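Protokoll der Hausversammlung Haus Lisley, September

Beginn: 19.00 Uhr, Küche im Erdgeschoss
Anwesend: Embla Tveit (Leitung), Sølve Sandberg, Nia Samuel, Joar Fjeld (Protokoll)
Entschuldigt: Valter Magnusson

TOP 1: Protokoll der letzten Versammlung
Das Protokoll wird mit einer Änderung angenommen. Unter »Fahrradkeller« muss es heißen, dass der Schlüssel bei Sølve liegt und nicht bei Nia.

TOP 2: Waschmaschine
Die Maschine im Keller schleudert wieder unregelmäßig. Sølve hat bei der Firma Ljungberg angerufen. Eine Reparatur würde etwa 600 Euro kosten, Anfahrt inbegriffen. Embla möchte vorher wissen, was ein gebrauchtes Gerät kostet. Nia ist gegen ein gebrauchtes Gerät und verweist auf den Trockner, der nach einem halben Jahr kaputt war. Es wird länger darüber gesprochen. Ergebnis: Sølve holt ein schriftliches Angebot ein, bis dahin bitte keine Decken in der Maschine waschen. Für Bettdecken kann der Waschsalon Rodon genutzt werden, der Beleg kommt in die Haushaltskasse.

TOP 3: Waschplan
Der alte Plan an der Kellertür ist nicht mehr lesbar. Joar schreibt einen neuen. Jedes Zimmer bekommt einen festen Vormittag, die Abende bleiben frei für alle. Wer seinen Termin nicht braucht, streicht ihn durch. Valter hat vorab schriftlich gebeten, nicht wieder den frühesten Termin zu bekommen. Das wird berücksichtigt. Nach 20 Uhr läuft keine Maschine mehr, auch nicht im Schnellprogramm.

TOP 4: Liegengebliebene Wäsche
Auf der Leine im Trockenraum hängen seit Wochen Sachen, die offenbar keinem fehlen. Embla schlägt vor, alles nach 3 Tagen abzunehmen und in die Kiste neben der Treppe zu legen. Nia findet das zu kurz, wenn jemand übers Wochenende weg ist. Man einigt sich auf 4 Tage. Einzelne Socken kommen in den Beutel am Haken. Was bis zur nächsten Versammlung nicht abgeholt ist, geht an den Kleiderladen Adov. Joar fragt dort nach, ob sie zurzeit Sommersachen annehmen.

TOP 5: Gästezimmer
Das Zimmer ist bis Monatsende frei. Das Bett darf zum Zusammenlegen und Sortieren benutzt werden, muss aber vor jeder Anreise abgeräumt und neu bezogen sein. Die Lampe am Fenster flackert, Sølve sieht sie sich an. Die Leiter bleibt vorerst im Flur stehen.

TOP 6: Verschiedenes
Das Spülmittel ist alle. Nia kauft nach. Die Kellertür bitte richtig zuziehen, sie fällt nicht mehr von allein ins Schloss.
Nächste Versammlung wie üblich am Anfang des Monats, Valter übernimmt das Protokoll.

Ende: 20.20 Uhr

Anlage zu TOP 4 und 5
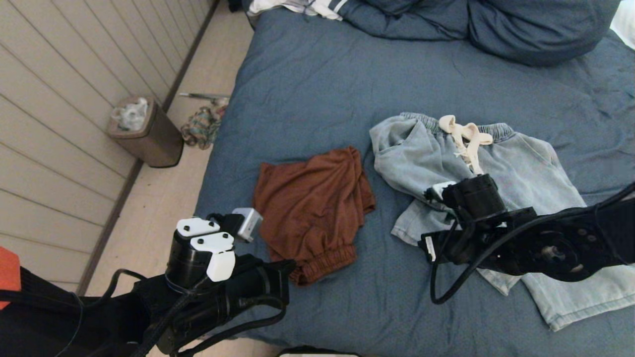
Kurze Hosen werden ab jetzt einheitlich zusammengelegt, damit sie in die flachen Fächer im Flurschrank passen: glatt auslegen, ein Bein über das andere, dann einmal quer falten. Bei Hosen mit Kordel, wie der hellblauen aus Jeansstoff, werden die Bänder vorher nach innen gelegt. Dünne Stücke mit Gummizug wie die rostbraune Hose daneben bitte erst am Bund glattziehen. Die blaue Bettdecke gehört zum Gästezimmer und bleibt dort. Wem eine der beiden Hosen gehört, meldet sich bei Joar. Es gilt die Frist aus TOP 4.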